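Pencil pouch

A pencil pouch (also pencil case, pen bag) is a small container for writing tools, mostly cloth, closed with a zipper or a flap. Used in schools, offices, kitchens, wherever pens get lost. Differs from a pencil cup, wich stands open on the desk and doesn't travel.

Shape and size

Long and narrow is the usual form. Some taper toward one end. Soft sides give when the pouch is full, so a pencil can go in at a slant, or stick out if the zipper is left open. Common length is 24 cm, enough for an unsharpened pencil with room over. Novelty shapes exist too: fruit, fish, shoes.

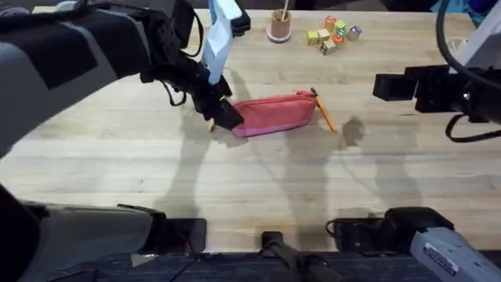 Pink zippered pouch with pencils; cardboard cup and alphabet blocks behind.

Two-tone cloth is common, darker body, lighter band. Zipper along the top in most makes. The Hidberg type opens at one end only and is slower to fill. The Hedley type, wider mouth, holds up to 45 pencils but won't fit a small school bag.

Filling

Done on a table, pouch lying on its side or held open with one hand. Points first or points last is a matter of habit. Points first keeps the tips off fingers, but marks the lining. Cloth pouches sag when empty

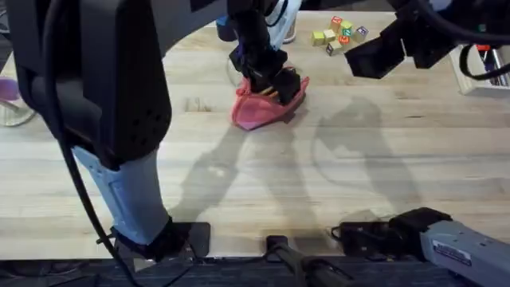

and the mouth tends to close up, so the first pencil is the hardest one to get in. After 2 or 3 the sides hold themselves apart. Capped pens go in either way.

Care

Shake out shavings. Wash by hand, inside out, zipper open. Graphite stains stay, mostly. See also: Marquez fold, Jekitz roll.

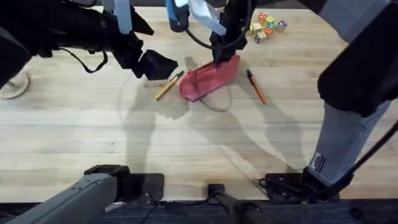
Article by Ainhoa Collado. Checked by Macarena Casado, March 2019

Related items

Pen roll, desk cup, pencil box. Boxes protect points better, pouches are ligther. Slippers and old socks also get used for pens at home, no standard name for this.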